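The great linen sort-out, part two

7 April 2019

I promised an update on the linen cupboard, and as it rained all Sunday and the allotment was a bog, you're getting one sooner than expected.

If you missed part one, the short version is that we moved from Irnach to the flat in Brundau last July with everything soft stuffed into bin bags, and most of it went straight from the bags into the cupboard without anybody looking at it. I've been opening the door a crack, grabbing the nearest pillowcase and shutting it again before the rest came down on my head. Not any more!

My one rule this time was to do it all on a bed. Last time I sorted on the living room carpet and spent the next week picking fluff off everything (we have the sort of carpet that gives generously). A bed is the right height, you can spread things out properly, and you have to finish by bedtime or you're sleeping on the floor.

I started with the blue things. I don't know how I've ended up with so much blue, I never think of myself as a blue person, but there you go. Blue shirts, blue towels, a blue tablecloth from the market at Landeg that has never once been on a table. For anything soft and floppy I'm a roller now. I used to fold into squares, and the squares always slumped into each other after a few days, whereas a roll will stand up in a basket and you can see what you've got.

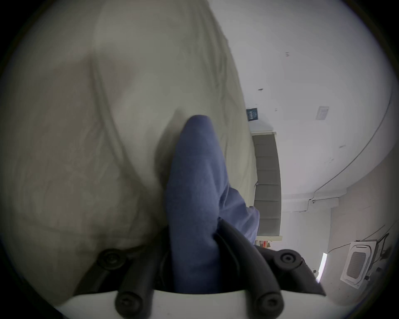 Blue on pale - rolled or folded, the jury's still out.

The pale stuff is harder. Cream, off-white, grey, beige, whatever you want to call it, it all looks the same in a dark cupboard and half of it turns out to be a single when you need a double. I've gone through the lot now and sewn a loop of red thread into the corner of every double sheet. It took me the best part of two episodes of my detective thing and one pricked thumb, and I feel ridiculously pleased with it. My gran used to do something similar with buttons, although hers was to tell her towels from the neighbours'.

I also treated myself to a set of storage baskets from a shop in Ilville, 235 all in with delivery, and yes, I did wince. I'd measured the shelves twice and still managed to get it wrong, because I forgot about the hinge. So 2 of the baskets are living under the desk until I think of something. If anyone wants to swap for narrower ones, do shout.

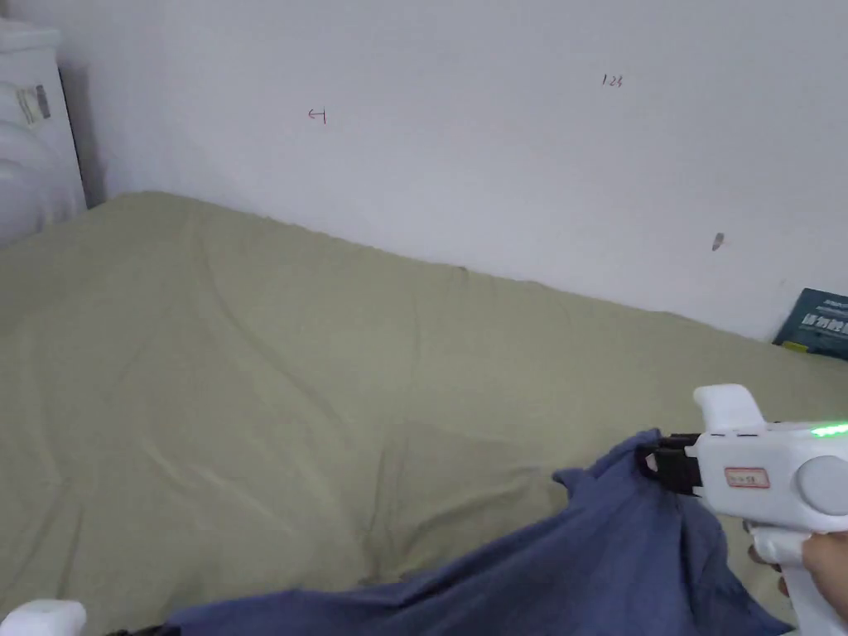 Fitted sheets are my real enemy, and I know I'm not alone because part one got 9 comments and nearly all of them were about fitted sheets. I have tried the method where you tuck the corners into each other like little hats, and I have tried it slowly, and I still end up with a sort of pudding. So I've stopped folding the spare ones. They get smoothed into a rough oblong, rolled and tied with ribbon. The one that's on the mattress can stay there. It's that muted olive green I seem to like more every year, and it does have its wrinkles and a few long creases across the middle, but I am not a person who irons sheets and I don't intend to become one. It looks nice with the blue, too, which has given me ideas about curtains.

Still to do: the towels at the very back, the picnic blankets and a bag marked MISC that I'm slightly afraid of. I'm also after a decent way of storing pillows that doesn't involve one of those vacuum bags, as mine hissed all night and was fat again by morning. Suggestions in the comments, please!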